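September, notebook, afternoon

Went through the evidence packet for the Drillell classroom self-regulation program again. Still not convinced. The cover sheet says "research-based," and when I follow the references I get two small studies and a pile of teacher comments. The bigger of the two had 20 kids and no comparison group. Seven of the 13 checklist items ask whether the child "seems calmer," filled in by the same adult who ran the sessions. Of course they went up.

Stallcombe wants to start with the second graders anyway. Fine, but we take a baseline first – two weeks, before anyone gets trained. Swanepoel used the Danuvero rating form last year and has the blank copies. I'd rather borrow that than write our own.

The "2,000 students reached" line counts kids in buildings that bought the manual. Don't repeat it in our write-up.

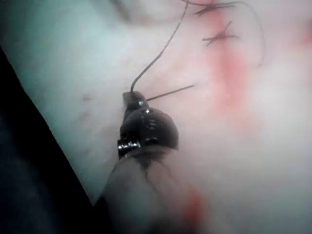 Can we say the program works if the ratings improve by spring?

Only that the ratings improved. Second graders settle down between fall and spring with or without a program, so we need the other classroom rated on the same form.

To do: ask who can rate without knowing which room started first. Office referrals too, if they'll release them.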